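Textile and Small Goods Handling, Unit 2
Handout 4: Sorting mixed soft goods and jars before packing
Course tutor: Fengying Peng
Issued 8th May

4.1 Scope

The handout covers mixed lots, meaning lots in which yarn, plush items and filled jars arrive together and are to leave in one carton. Single-type lots were dealt with in Handout 3. Students should bring the Hurkusham record sheet to the practical.

4.2 Classes of item

Class A is compressible and has no fixed shape: yarn balls, pom-poms, loose bundles of fibre. Class B is compressible but has a shape to be kept, as with stuffed hearts and small figures. Class C is rigid and closed: jars, cans, small boxes. Class D is flat: discs, mats, folded material.

An item is classed by its outer surface. A can in a knitted sleeve is therefore Class C with a note, and a yarn ball wound on a hard core is Class A with a note. Borderline items are entered on the sheet under both letters.

4.3 Layout of the table

The open carton stands towards the back. Class C goes in front of it, where lids and labels can be checked. The nearest part of the table is kept for the item being recorded.

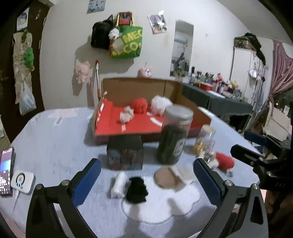
Fig. 1. Yarn in the open carton, jars in front, flat items on the cloud-shaped mat.

Flaps stay open until the sheet is signed. Where the carton has a coloured inner surface, as in Fig. 1, note the colour on the sheet. Red and other strong colours may rub off on pale fibre, and the Sorkholm method asks for a sheet of plain tissue in such cases.

4.4 Handling

Class A is lifted from beneath. Loose ends are tucked in first; a trailing end caught under a jar will unwind the ball. Class B is held at the sides with light pressure. Hanging loops and tags are left free and are never used for lifting. Class C is held by the body of the jar and not by the lid, whatever the lid is made of. 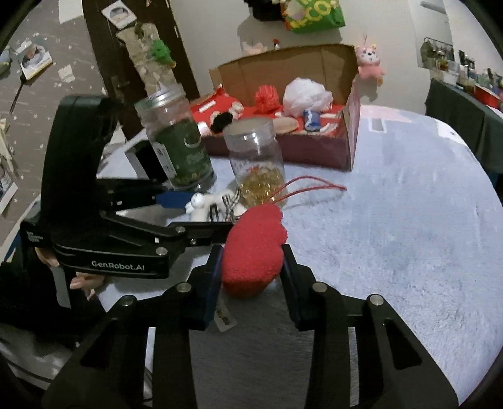 Tilting a jar of dry loose contents is acceptable during the lift, provided the lid has been tested. Jars with liquid contents are kept upright throughout and belong to Handout 5.

4.5 Order of packing

Class C first, against the walls. Class D next, upright in the gaps. Class B follows, and Class A fills the remaining space. The Tessier variant reverses B and D and is used only for shallow cartons.

4.6 Exercise

Complete one record sheet for lot 57. The maximum gross weight is 2000 g, carton included. Reading: Orkgate notes, section 2.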